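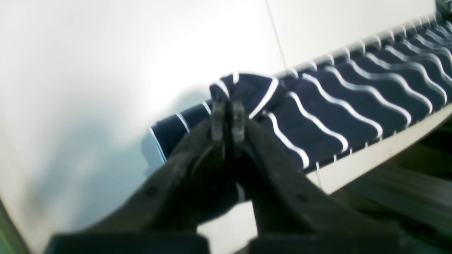
# Towel handling set: planning and purchase notes

Last updated: August

Data card for the Jalell towel episodes, with the equipment list behind them. Written for groups pricing a second station.

## Contents

- 200 episodes, one arm, two-fingered gripper, wrist camera
- Task: grasp, lift and reposition a towel on a white ribbed fixture
- No force data

## Budget lines

- Arm and controller: lease from Bridico, billed monthly. Purchase only pays off past 2 years.
- Gripper: buy outright. Fingertips are a separate line; order 2 spare pairs with the first unit.
- Wrist camera: fixed focus is enough. Fingers close to the lens will blur - do not pay for a better sensor to fix this.
- Towels: patterned stock from Wernura. Stripes make folds easier to label than plain cloth.
- Storage: plan for 1,000 episodes even if the first order covers fewer.

## Known gaps

Fingertip wear was not logged. Lease prices exclude freight. Munasinghe mounts fit the current wrist plate only - check before changing arms.

## Comments

> Does the lease include the controller license? Our quote listed it separately.

> Same here. Ask for it on one line.

> Spare fingertips took longer to arrive than the arm did. Order early.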